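Lundatlow Tap Water Project
Progress report to the Tanari Fund
April 2020
Prepared by Solène Mallet

Short version first. Kits are out, samples are coming back slower than planned, lab is open but on reduced hours, money is fine. We need a decision from you on the second round (see end).

Where we are

The plan was 1,000 sample kits to homes on the old side of town, the streets still on the original service lines. All of them are packed and delivered. Most went by mail, the rest left on porches after the library closed and we lost our pickup table. So far 400 bottles are back and logged. Below target for this stage. The grant plan assumed people would drop bottles off while running errands, and people aren't running errands.

Of those returned, 77 came back over the level where we call the household instead of mailing the result. Calls all made. Left messages where no answer, tried again in the evening. Those homes got a pitcher filter from the stock you paid for, plus the one-page sheet on flushing. A few have asked for a second filter for a parent or neighbor. We said yes. Hope that is OK, can pull it out as its own line if you want to see it.

Sampling instructions

This took more time than it should have. First version of the sheet said "kitchen tap" and left it there. Then the calls started. Does the bathroom count, what about the tap in the basement, the kitchen one has a filter screwed on, which side if there are two handles. We rewrote it. Kitchen cold tap is still first choice. Bathroom cold tap allowed if the kitchen one is filtered or broken, but people have to tick the box so the lab knows. Water has to sit overnight, no flushing toilets, no early shower before the bottle is filled. That last part is hard right now with everybody home and on different schedules. We've told people that any six-hour gap will do, even in the afternoon, as long as they write down the times.

The new sheet has bigger type and less text. Reading level brought down. Spanish version done, Korean version in proof.
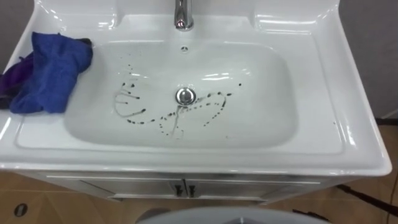 Si-eun Geum asked if we could please stop treating bathroom samples as second best, because half the older residents fill their bedside glass there and that is the water they drink at night. Fair point. We've added a question on it to the form (where do you fill a glass most often?) and will report the two groups separately. It does mean the early forms lack that answer, and we'll have to phone people or leave it blank. Leaning toward phoning, if hours allow.

Lab

Langlois is still taking our samples but has gone to one shift. Results used to come in a few days, now closer to two weeks. They've been straight with us about it. We batch the bottles and drive them over once a week, left at the loading dock, no contact. Paperwork goes by email, which has been quicker than the old way and we'd like to keep it.

One batch had to be redone. Labels rubbed off in the cooler, ice melted. 10 bottles unreadable. Those homes have been sent new kits with an apology and we moved to the waterproof labels. Small extra cost, covered under supplies.

Supplies

Proden shipped the filter cartridges late and in two parts. All here now. Bottles OK. Gloves are the problem — can't get them at any sensible price, so the porch crew is using hand sanitizer and their own gloves. We have stopped all indoor visits. That means no fixture checks untill further notice, and that piece of the work plan slides.

Homes without visits

Instead of going in, we do a phone walk-through. Caller asks when the house was built, whether the pipe coming in by the meter is dull gray or copper colored, whether a key scratch leaves a shiny line. Also aerators: unscrew it, rinse out the grit, put it back. People are surprisingly good at this over the phone. It takes around 20 minutes a call with the chatty ones longer, and nobody on our side minds that much at the moment.

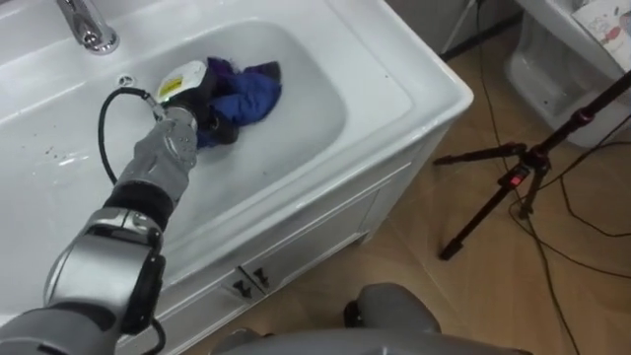
Bathroom sink on a vanity cabinet, cloth in the basin.

Outreach

Two public meetings canceled. Replaced with a mailed newsletter and a slot on the local radio, which brought in more calls then both flyers did. The school packet is written but parked, schools are shut. Teachers have asked for a take-home version. Draft exists, needs someone to cut it in half.

Landlords still the weak spot. Owners answer, property managers don't. Renters worry that sending in a bottle will get them in trouble. The cover letter now says plainly that results go to the household only.

Budget

Under on travel, printing of posters and room hire. Over on postage, well over. Net is slightly under for the period. Spreadsheet attached separately, postage is on the second tab.

Needed from you

OK to move the unspent travel and room hire money to postage and phones.
OK to push the fixture checks back, no new date yet.
A yes or no on the second round of kits. Langlois wants notice before we add volume, and bottles have to be ordered ahead.

Next report will have the street-by-street table. Call me on the cell, the office line isn't forwarding right.

S. Mallet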